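Folding laundry for a robot, week three

November 21, 2021

So I have been spending my evenings folding clothes with a pair of plastic-and-metal hands, and I'm having a great time!

The short version for anyone new: I signed up with a project called Draruneo, which wants household chores shown by ordinary people in ordinary homes. You hold a gripper in each hand, squeeze to close it, and do the chore the way you'd want a robot to do it. The recordings go off to the folks at Cornach, who train on them. No robot ever comes to my place. I am the robot, basically.

My target for the month is 80 folds. I started with dish towels (easy), moved on to T-shirts (fine, once I quit rushing), and this week I got to coats. Coats are a whole different animal. They're thick, they slide, and the sleeves have opinions. My routine now is to spread the thing out, bring the sleeves in across the chest, and only then think about the bottom half.
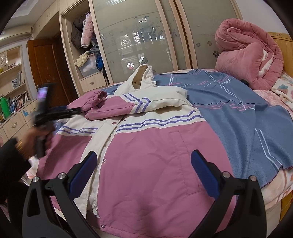 Sleeves folded in on the pink hooded jacket, both grippers out over the bed.

What I love is how much you learn about your own hands. I never noticed that I smooth fabric with the side of my palm until I didn't have a palm. With two fingers per side you have to pick your spot, pinch, lift a little, and carry. Cuffs are wonderful because there's something to grab. Puffy middles are awful. I've started going for seams whenever I can find one.

Slow is good, by the way. My first batch in March, on the old Haberkorn grippers, had 40 clips tossed out because I jerked everything around like I was late for a bus. The new ones feel lighter and my wrists are a lot happier.

Shared total on the Draruneo page was 3278 folds when I checked this morning, and 469 of those are outerwear, so my coats are in good company. Next up is fitted sheets. If you have a trick for the corners, please leave it in the comments, I'll try anything!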